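Plovico opens its Flatorville robot lab to visitors in August

FLATORVILLE – Plovico will open its robotics lab to the public in August, with live demonstrations of robot arms doing household and light workshop tasks. The open day runs from 10 a.m. to 4 p.m. Admission is free, but places are limited to 283 and visitors need to book ahead.

The lab is on the ground floor of the former Sobczak furniture works, built in 1836 and used for cabinetmaking until the company moved to a newer site outside town. Plovico took over the building three years ago. Until now it has been open only to partners and to students on placement.

"We get asked all the time what goes on in here," said Dalia Soliman, who manages the lab. "People walk past the windows and see an arm moving and want to know what it's for. We would like them to come in and ask."

Demonstrations will take place at stations set up on both sides of the main hall. At each one, an arm will work with ordinary furniture and household goods. Staff will talk visitors through the task, show the live view from the camera mounted near the gripper, and answer questions. Some arms will be guided by an operator and others will run on their own software. Signs at each station will say which is which.

Much of the lab's current work deals with furniture. Tables are harder for a robot than most people expect, according to engineer Rachid Metwally. Round tops have no corners to line up with, and the color and brightness of the wood change through the day as the sun moves along the hall.

"A person doesn't think twice about a shadow on a table," Metwally said. "Our software has to learn that the shadow isn't an object and isn't a hole. We could pull the blinds down, but people's homes don't have the blinds down all day, so we leave them up."
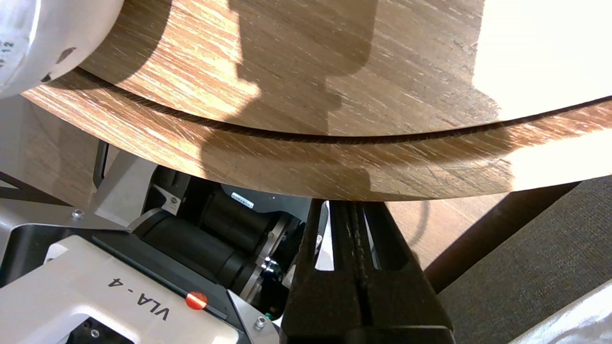 A robot gripper at the edge of a round wooden table, seen from the arm's own camera. Photo: Plovico

The gripper has two fingers and is used at most of the stations. Visitors will be able to handle a spare set of fingers at the welcome desk and compare them with older versions the lab no longer uses.

The open day is part of Plemov, a joint project between Plovico and Sobczak that looks at how robot arms could help with inspecting, moving and refinishing used furniture. Sobczak supplies tables, chairs and cabinets for the tests, along with advice from its repair shop. The project has 17 months left to run.

Vendula Holub heads the repair shop at Sobczak and will be at the open day to talk about the furniture side of the work. She will also give a short hand refinishing demonstration at 11 a.m. and again at 2 p.m.

"I was asked to explain how I check a tabletop, and I found it hard to put into words," Holub said. "I run my hand over it and look along it toward the window. The engineers wanted to know at what angle. We spent most of an afternoon on that."

Talks will be held in the upstairs meeting room. Brahim Gaber will speak at noon on how operators guide an arm by hand and what the lab does with the recordings. Ehab Belhaj will speak at 3 p.m. on safety around robot arms, including the rules the lab follows when visitors are present. Each talk lasts half an hour, with time for questions.

Children are welcome with an adult. Visitors must stay behind the floor markings while the arms are powered, and long hair and loose scarves should be tied back at the hands-on table. Photography is allowed in the main hall – please do not use flash near the stations, as it can interfere with the cameras.

The building has step-free access from the courtyard entrance and an elevator to the meeting room. There is no visitor parking on site. The public lot behind the Flatorville library is a five-minute walk away.

Free tickets can be booked through the Plovico website or by calling the lab's front desk during office hours. School groups should contact Dalia Soliman directly to arrange a morning slot.

About Plovico

Plovico develops software and training methods for robot arms used in homes, repair shops and small workshops. The company is based in Flatorville.

Media contact: Dalia Soliman, lab manager, Plovico, Flatorville. Reporters who would like to film at the open day should get in touch in advance so that a station can be reserved.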